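Dec 16, 2018

Workshop notebook, wedding stationery and table goods. Lakby order.

Continued from the page about paper samples. I write this the same evening, so that I do not forget the numbers.

1. Menu cards

The Welik card stock came back from the cutter and the edges are clean now. In September the same stock had small hairs on the long side and I had to sand every tenth card by hand. I asked the cutter for a new blade and he charged us nothing for it, which I did not expect.

The resort wants one card per guest, plus extra for the top table. Final number is 298 cards. I printed three test cards with the green ink. On the first one the word "dessert" sits too near to the fold, so I moved the whole lower block up by the height of one line. On the second and third it is good. Please use the file with "low fold" in the name. The older file is still in the folder and I am afraid to delete it before the wedding is over.

The green looks more grey under the lamp in the back room than by the window. The dinner is indoors and late, so I judged it by the lamp. One drop more of yellow in the mix, and write it on the tin.

2. Rice for the throwing cones

The couple asked for real rice and the resort permits it on the lawn, but not on the terrace steps. I answered them that we will print a small line about the steps on the cone label.

I compared long grain with the short one. Long grain slides out of the cone in one go when you tip it. The short one stays at the point and you must shake. I prefer the long grain, although it costs a little more in the big sack.
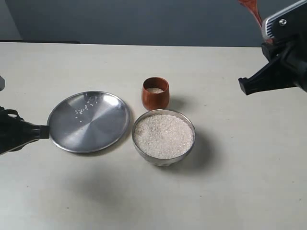 3. Cones

Paper cones from the Riven sheets. The sheet is stiff and it cracks a little at the tip if I roll against the grain of the paper. With the grain it rolls well. I marked the direction with pencil on the back of the pile, please keep the pile as it is.

Glue: the white glue takes too long and the cone opens again in the hand. Double-sided tape, narrow, along the full edge. It is more work to peel, but I could put the finished cones in the box at once.

The box holds some 896 cones if they are stacked one in another, so for this order we need only one box and there is plenty of space left for the labels. Do not stack them when they are filled!

4. Ribbon and place names

The Aryee ribbon is still not delivered. They wrote that it left their store, without a tracking number. If it does not come, I have the cream ribbon from the autumn order, a little narrower. I will ask the bride before I cut any of it.

Place names: the list has the same surname in two spellings. I sent a question and did not print that table.

To do tomorrow

Mix the green again and print the menus.
Write to Aryee for the tracking number.
Roll cones until the tape is finished, then order more tape.
Ask the resort at what hour we may bring the boxes, and by which door.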